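Chapter 6
Household and Shop-Floor Chores: The State of Practice

6.1 What counts as a chore

A chore, as the term is used in this book, is a short manual job done in a place that was not built for the machine doing it. Emptying a bin is a chore. So is wiping a counter or moving parts from a tray to a bench. Welding a car door in a fixed cell falls outside the definition, however hard the weld may be. The cell was designed with the robot in mind, and the kitchen table was not.

Most chores break down into reaching, grasping, moving and releasing. Of these, reaching is largely solved on open surfaces. Grasping is solved for some objects and poorly solved for others. Thin walls, rounded corners and clear plastic remain difficult, and all of them are common in a home.

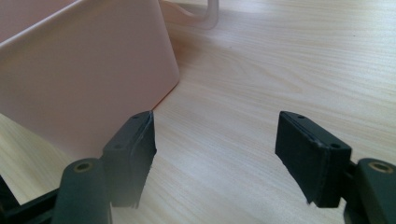

Figure 6.1 Two-finger hand-held gripper, open, beside a pink plastic container on a wooden tabletop.

A parallel gripper with rubber-faced pads can hold a container by its rim if one finger passes inside the wall and the other stays outside. The margin for error is small. Kairys reports 777 attempts at rim grasps in the Trurach trials, using 16 containers of different shapes. Failures clustered at the corners, where the pads met the wall at an angle and the container turned as it was lifted.

Clear objects raise a separate problem. A depth sensor may return the distance to the table behind a transparent handle and report no handle at all. Color cameras do better, but what they see changes with the background and the daylight. 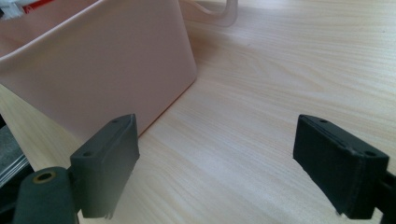
Neither difficulty rules out useful work. The Foduvent sorting line, treated in Section 6.4, ran 10 hours per shift with mixed plastic bins and one attendant. Its designer, Ojārs Žukauskas, limited the job to opaque bins with a rolled rim and sent everything else to a person. Sections 6.2 and 6.3 develop the grasp model needed to judge whether such a limit is reasonable for a given task.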